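We use cookies to improve your experience. By continuing to browse, you accept our cookie policy.

March | By Zhenhua Lei

Home robotics deserves the same support from public workshops that woodworking has long enjoyed. The Kalham shared workshop now has 1114 members, yet its grant rules still class a two-armed household robot as a hobby item, ineligible for bench time beyond five hours a month.

This position should be reviewed. Bed-making is a serious engineering problem. Fabric folds and slides, and its shape is hard to predict.

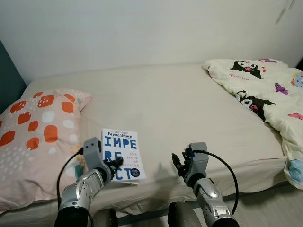 Two arms at the bedside, with a paperback on the fitted sheet.

Clifford Simard, who chairs the Plirko builders' group, has argued that members should begin with rigid parts and leave bedding to industry. I respectfully disagree. A household is full of soft goods, and a builder who avoids them learns little about the labour involved. 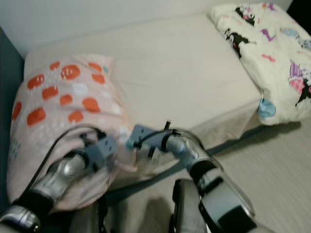

The workshop should therefore extend bench time to home builds and publish the results — failures included. Members would be asked to keep a plain written log and to share their gripper designs at no charge. The cost would be modest, and the present rules can be amended at the next general meeting.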